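Killora 9 is out, and the table-finder finally grew up

I've been running the new release of Killora since it landed in May, and I'm happy to report that the perception side got most of the love this time. If you haven't met it, Killora is the toolkit from Mandulell that takes recordings from hand-held grippers and turns them into something a policy can train on. The big change in version 9 is a rewritten tracker, and it goes straight at the thing that has been eating my evenings: bare tables.

A tracker likes corners. It likes clutter, mugs, tape, anything with a hard outline it can hang on to between one moment and the next. Give it pale wood and a patch of glare and it starts to drift, and then your gripper path slides sideways while the real gripper was doing nothing of the kind.

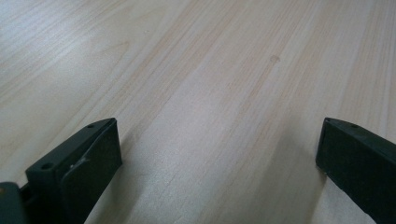

Open fingers over plain wood grain, as seen from the left or right gripper's own camera.

The old tracker threw up its hands at stretches like this and cut the recording in two. The new one leans on the motion sensor for as long as the view stays thin, keeps a running guess of how wrong it might be, and then snaps the path back together once something useful comes into sight. It also masks out the gripper fingers by default, so they no longer get picked up as "landmarks" (I lost a whole batch to that one last winter!).

I fed it 152 recordings that I had on disk. Under the old version, 96 of them came through in one piece and the rest were chopped up. Under the new one, only 9 got split, and when I went back through those by hand most had a bad clock on one side, so I can't really blame the tracker. It's slower, though – my overnight job now runs into breakfast.

There's a new drift view too, and I love it. You scrub along the path and the line gets fatter wherever the software is guessing. Before this I was reading numbers out of a log file and squinting.
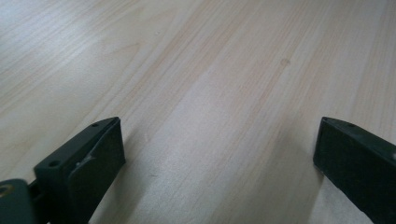 Zostard wrote in to say the drift view is nice but the masking worries them more. Their finger pads get swapped a lot, the default mask is a fixed shape, and they'd like it to be learned from the first few seconds of each recording. They've been drawing their own masks in the meantime and say it takes longer than the tracking does.

Fair point, and it's on the list for the next point release, going by the public notes. For now there's a mask editor tucked under the calibration tab. It works, but you have to save twice before it sticks.

The other half of this release is timing. Killora can now line up a head view with two gripper views in one pass, where it used to do them in pairs and leave you to sort out the disagreements. 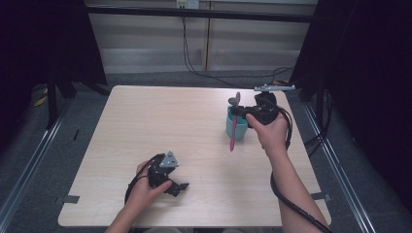 With two-handed work that matters a lot, because one hand can be holding something while the other is just waiting, and a small slip in the clocks teaches the policy to let go at the wrong moment. The new pass looks for motion that all the views share and shifts them until they agree. Mine came out clean on everything except the bad-clock batch, and it flagged those without being asked.

Export to Thambiah is included, so if your planner lives there you can skip the converter script. Recordings are capped at 200 per export job, which seems low to me. Old project files open fine, but they don't go back, so make a copy first.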